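The Quiet Work of Small Shapes
Memov Magazine, 19/12/2021

When I moved to Cavthorpe, I brought two suitcases and one cloth bag with my old building blocks. My sister laughed at the bag. Now her children ask for it first when they visit me, before they ask for cake.

I began to write this article because of a shop window. Grorkano, the toy store near the bus station, had put a wooden block set in the front with a price of 1,599. I stood there with my shopping and I thought, who pays this for pieces of wood? Then I went inside and held one of them, and I stayed almost 39 minutes. The edges were soft and the weight was good. I did not buy it, but I understood a little better the people who do.

Sorting blocks is an old game. A child of two will usually put things in a pile because the pile is nice. Later comes color, and all the red ones must live together. Shape comes after this, and here the arguments start. Is the red star a friend of the other red pieces, or does it belong with the stars? My niece, at four years old, defended color so strongly that she cried. Her brother took the star away and put it with his own. Both of them were right, and it was a long afternoon.

At the Fehr playroom, where parents can come in the morning during the winter, there are 73 blocks in a low drawer. I visited in March and again this month. The parents there told me that a good set has some simple shapes and some strange ones. A cube is useful, but a child remembers the heart. They also told me to give only a few pieces at one time. When the whole drawer is open, the children mostly enjoy the noise.

The surface is important too, more than I expected. A carpet is warm for the knees, but a tall piece falls over on it and the small builder becomes angry. A wooden board makes a clear place for the game. It says where the work is, and when the board is full you have to move something before you add another. 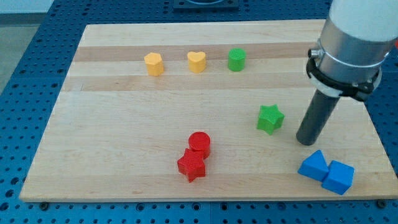
Eight blocks on a maple board, with the two blue ones touching at the lower right.

I like to leave a group like this unfinished in the evening. In my kitchen I have a board that was meant for bread, and on it there is usually a row that somebody started and did not complete. I walk past with my tea and I move one piece. In the morning I sometimes move it back.

If you want to begin at home, you do not need the set from the window. Look in second-hand shops and ask your neighbors. Wipe the pieces with a damp cloth and let them dry well before you put them in a bag. Mine is still the same cloth bag, with a new string.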